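Atelier > Nitusari > Carnet
Dernière mise à jour : août

Arrivé à Trekik vers neuf heures du matin. J'ai rallumé les deux bras, attendu la fin de l'initialisation, puis refait le zéro du bras droit, qui avait encore dérivé à l'articulation du coude. C'est la troisième fois ce mois-ci. J'ai resserré la vis de blocage et mis un trait de feutre dessus pour voir si elle tourne.

Le programme du jour : décrocher et raccrocher une chaussette au cintre à pinces, les deux bras ensemble, sans que je touche à rien. Pour le moment Nitusari sait prendre une chaussette à plat sur la table et la soulever. Il sait aussi lâcher au bon endroit, à peu près. Entre les deux il y a l'ouverture de la pince métallique, et là on n'y est pas.

Commencé par le portique. La barre en bois n'a pas bougé depuis la dernière séance, mais le crochet du cintre glissait dessus dès qu'un bras tirait un peu de côté. Je l'ai immobilisé avec du film plastique enroulé autour de la barre. J'avais pensé à un collier de serrage, seulement le tiroir était vide et la commande chez Rizk n'est pas arrivée. Le film tient assez pour travailler. Le cintre peut encore pivoter autour du fil, ce qui me gêne davantage que le glissement : quand le bras gauche appuie, toute la rangée s'en va et le bras droit cherche la pince là où elle était.

Mesuré la distance entre le bas des pinces et la table, cintre au repos : 177 mm. Le fichier de configuration donnait une autre valeur, relevée avant qu'on change de cintre. Corrigé, sauvegardé, redémarré Bodon. Il faut vraiment que j'arrête de mettre ces cotes en dur dans le fichier, chaque changement de matériel oblige à tout relire.

Pour les chaussettes, j'ai gardé les bleues et les rouges. Le détecteur les sépare bien du bois de la table. Avec les grises de la semaine passée il perdait le bord une fois sur deux, je les ai rapportées à la maison.

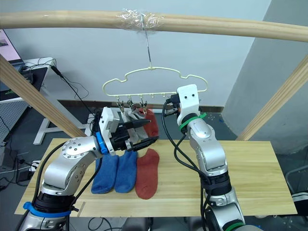

Neema Chege trouve que je m'obstine avec deux bras pour un travail qu'un seul ferait très bien, à condition de fixer le cintre par les deux bouts ; elle me l'a redit en milieu de matinée, et elle a ajouté que l'écart de synchronisation entre les deux contrôleurs me coûterait plus de soirées que le cintre lui-même. Elle préférerait une petite cale derrière la rangée de pinces, et un bras qui pousse contre.

Je lui ai répondu que la cale ne m'apprendrait rien pour la suite. Le linge, ce n'est qu'un début, je voudrais que le même montage serve à enfiler une housse, et pour ça il faudra bien que les deux côtés se coordonnent. Elle n'était pas convaincue. On a convenu de laisser la cale de côté jusqu'à la fin du mois et de comparer ensuite.

Sur la synchronisation elle a raison, en revanche. J'ai enregistré les positions des deux poignets pendant un mouvement simple, aller vers le cintre et retour. Le bras droit part en retard. Le retard n'est pas constant, il change après chaque redémarrage, donc je ne peux pas le compenser par un simple décalage. J'ai d'abord soupçonné le câble, échangé les deux, aucun changement. Ensuite j'ai regardé les horodatages dans Bodon : chaque bras utilise sa propre horloge et le programme les aligne une seule fois, au lancement. J'ai ajouté un réalignement avant chaque tentative. C'est une rustine, il faudra passer par une horloge commune.

Pause vers midi. Mangé dehors, trop chaud dans la salle.

Repris avec le serrage. La consigne de fermeture était trop forte, le tissu ressortait du bec en boule et ne rentrait plus dans la pince du cintre. J'ai baissé par paliers jusqu'à environ 200 g sur la balance de cuisine. En dessous, la chaussette glisse quand le bras accélère. J'ai donc gardé cette valeur et réduit l'accélération sur la montée, ce qui rallonge le cycle, mais je ne suis pas pressé.

Passé aussi un moment sur les caméras de poignet. Celle du bras gauche a besoin d'une exposition plus courte quand il y a du métal devant l'objectif, sinon le reflet mange la moitié de l'image utile. Réglage manuel pour l'instant. L'automatique corrigeait toujours au mauvais moment, pendant l'approche finale.

Puis la série de l'après-midi : 16 tentatives de suite, même point de départ, sans toucher aux réglages entre les essais. Je note ce qui s'est passé sans chercher à trop en tirer. Les premières ont raté de la même façon, les doigts arrivaient trop bas sous la pince et repoussaient le tissu. J'ai laissé courir quand même. Ensuite le réalignement des horloges a dû prendre, les deux bras arrivaient presque ensemble. Un peu plus de la moitié des essais ont fini avec la chaussette accrochée, dont quelques-uns de travers. Je compte ceux-là comme réussis parce que le tissu ne tombait pas quand je secouais la barre. Neema les compterait comme ratés. À décider avant de comparer avec la cale, sinon on va discuter des chiffres pendant des heures.

J'ai repassé les vidéos des échecs au ralenti. Le plus souvent, c'est l'angle du poignet droit qui ne va pas : il arrive à l'horizontale alors que la pince s'est inclinée sous le poids du textile. Il faudrait estimer cette inclinaison depuis la caméra opposée et la transmettre à l'autre bras avant le contact. Faisable, je crois. Les boucles du cintre se voient bien de ce côté et donnent une ligne de référence. 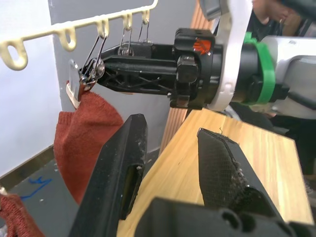

Depuis le poignet gauche : les doigts de l'autre bras au niveau des pinces, tissu rouge dessous.

Essayé dans la foulée de tracer cette ligne à partir d'une image enregistrée. Sur une image fixe, ça marche. En direct, le calcul prend trop longtemps et la ligne saute dès qu'un doigt passe devant une boucle. J'ai réduit la zone de recherche à la partie haute de l'image, c'est mieux, pas encore utilisable.

Les patins des doigts s'usent. Je les ai nettoyés à l'alcool, ils ramassent toutes les peluches. Prévoir un jeu de rechange, à ajouter à la commande Rizk si elle n'est pas déjà partie, et demander en même temps les colliers de serrage.

À faire la prochaine fois :
- horloge commune pour les deux contrôleurs
- sortir les cotes du cintre du fichier principal
- vérifier le trait de feutre sur la vis du coude
- refaire la série avec les mêmes chaussettes, tournées dans l'autre sens
- se mettre d'accord avec Neema sur ce qu'on appelle un accrochage réussi

Coupé l'alimentation un peu après dix-neuf heures. Copié les enregistrements sur le disque de l'atelier, celui de mon portable est plein.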